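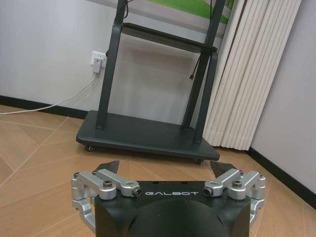
Tassanee Rungrueang
Test engineer, Flandedham workshop

December 2021

I have been meaning to write this up for days and kept putting it off in favour of tea, so forgive me if it wanders a bit. I know some of you read these entries on the train, and Bijan tells me his mother does too (hello, Mrs Dehghan!), so I shall try to keep the sums to a minimum.

We have been living with the gripper question for longer than I like to admit. You may remember from my March entry that we had got 300 pick-ups done on the old bench before the table started to wobble, and that Sepehr Sharifi thought we ought to stop there, move everything down to the floor, and begin again with proper household things. I grumbled. He was right, and I have told him so, and he has been very gracious about it apart from bringing it up at lunch.

So now we work in the long room with the wood-look floor and the green hills on the wall, which I have become very fond of. It is a cheerful thing to look at when the fifteenth attempt at something has gone sideways. The question is still the same one: do we want a plain two-fingered gripper on the ends of the arms, or do we want the hands?

The gripper first, as it is the one I had made my mind up about before we started, which is a bad habit in a person whose job is testing. I like it. It opens, it closes, and when it has missed it has missed in a way you can understand. The camera sits right there at the wrist, so both fingertips are always in view with whatever is beyond them, and after a morning of watching that feed you find you are judging distances quite naturally, the way you do with the bonnet of your own car. I spent most of one session doing nothing but creeping up on the display stand and backing away again, checking how the edges of the base and the shelf came through against the pale floor. Dark things are always a worry. A dark fingertip in front of a dark stand leg is a very small difference in grey, and I wanted to see for myself how small.

The answer is that it is fine as long as there is some floor showing in the gap. When the stand fills the gap, Ernuna (our controller, for anyone new, and named before my time) gets hesitant and slows down, and then I get hesitant as well, and between us we take an age to do anything. Pejman has turned up the brightness on the wrist feed a touch and that helped more than all my fiddling with the approach angle. He did it in the time it took me to find a pen.

Now the hands. We call them the Vedard set, after the project that paid for them, and I will confess to being a little frightened of them at first. So many joints! With the gripper you have one number to think about, and with a hand you have a whole family of them, all with opinions. Sepehr Arabzadeh did the calibration over two long evenings, with his coat on because the heating goes off early, and he left me a page of notes in the smallest handwriting I have ever seen from a grown man.

What won me over was the round things. A desk fan is an awkward object if you stop and think about it. The middle is all grille, the rim is curved and there isn't an obvious handle, and then there is the cord, which comes along whether you want it to or not. I had the fan down on my list as a likely failure for everybody.
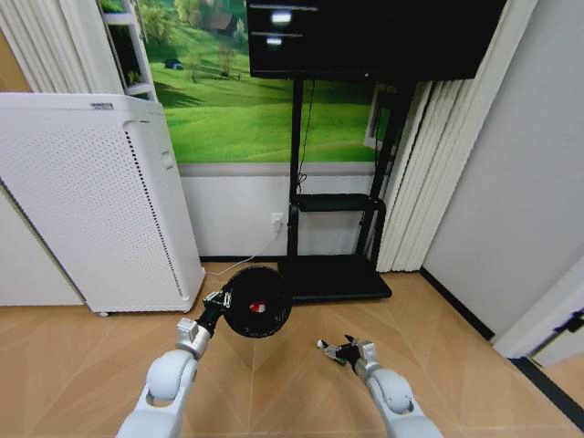
We had agreed on the rim as the place to take hold, and the left hand would do the lifting, with the right one kept low and half open nearby in case it was wanted. I was all for sending the second hand well out of the way, but Bijan pointed out that a person would never do that. Anybody picking up something lopsided keeps their spare hand close by, and they aren't even aware of it. So we kept it close, and I have written "Bijan's rule" in the margin of the test sheet, and I expect it will still be called that when we are all retired.

The full set for the hands came to 100 lifts, with the fan and a few other things taking turns, and I sat through every one of them with the biscuit tin. I won't give you the whole table. The hands were slower to settle on a grip, noticeably so, and they needed more looking after between goes. But they were kinder to curved edges, and when a grip was slightly off they had other fingers to make up for it, where the gripper has only the two and must be lined up properly. Flat things, thin things, anything with a decent straight edge, I would still hand to the gripper without a second thought.

The cord is a separate grief. Pejman wants us to count a lift as spoiled if the cord ends up anywhere near the fingers, and I think that is too strict, and we have had this conversation so many times that we could each do the other's part. For now the sheet has an extra column headed "cord", with a space for remarks. My remarks are getting shorter.

We also compared the views, which I had thought would be the dull part. The higher camera shows you the room: where the curtains are, where the purifier is, how much space you have for an elbow. The wrist camera tells you almost nothing about any of that, but it is far better for the last bit, when you are close. Ernuna can take both feeds together, and with both running it behaved much more confidently, though the log files are enormous. We have 1,347 clips stored from this round alone and Azimi, the little drive under my desk, has begun making a noise I don't care for. I have been through 284 of them and written proper labels. Yes, I know. I am going as fast as I can.

One more thing I learned and should write down before it slips away. The big monitor is a nuisance when it is off. I had supposed a dark screen would be the easy case, and it shows you every ceiling light instead, and a ghost of a doorway or window frame as well.
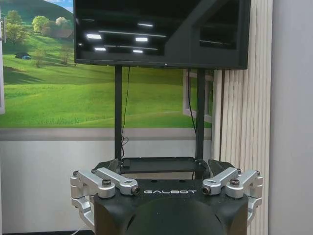
Gripper view towards the monitor, screen off, ceiling lights reflected on the left half.

Sepehr Sharifi suggested hanging a cloth over it. I would rather leave it as it is and let the controller learn to cope, given that people do have televisions in their homes and are not going to drape them on our account. We settled on doing one batch each way, and he has promised to bring a sheet from home (please, not the one with the cartoon owls).

As for which we shall choose, my feeling this evening is one of each, with a hand on the left and the gripper on the right. Bijan laughed when I said it, then went rather quiet and started drawing something on the back of my test sheet. There is a question about the two wrists and whether the mounting will match, and Sepehr Arabzadeh has gone off to measure. I'll go back to the labels tomorrow, starting at the fan, and I must remember to move Azimi off the carpet and get it some air.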